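Gripper pads and small gears

We tried the red fingers with the black gritty pads on gears before settling on a set for the Rustad bench. Lay a grey cloth down first - a white plastic gear shows up well on it.

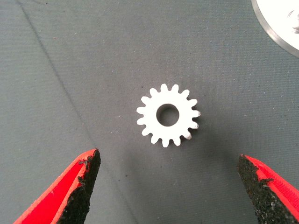 Steel gears

Bring the fingers in from the sides and keep the bore facing the camera. Pads with a coarse grain hold teeth better than smooth ones. 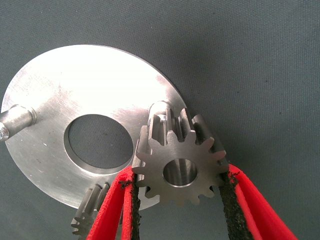 Go slowly near a shaft and let the gear find its own seat. Check the pads for ragged edges every 4 runs. Before swapping fingers, swing the arm clear of the parts and look for cables.
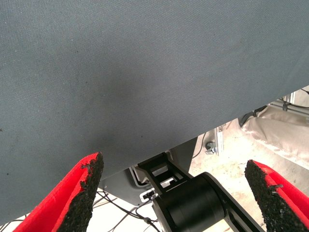
Comments (2)

Arvid Engström: Smooth pads were fine for me on plastic, hopeless on steel.

Oda Tveit: Which glue for the pads? Mine peel at the tip.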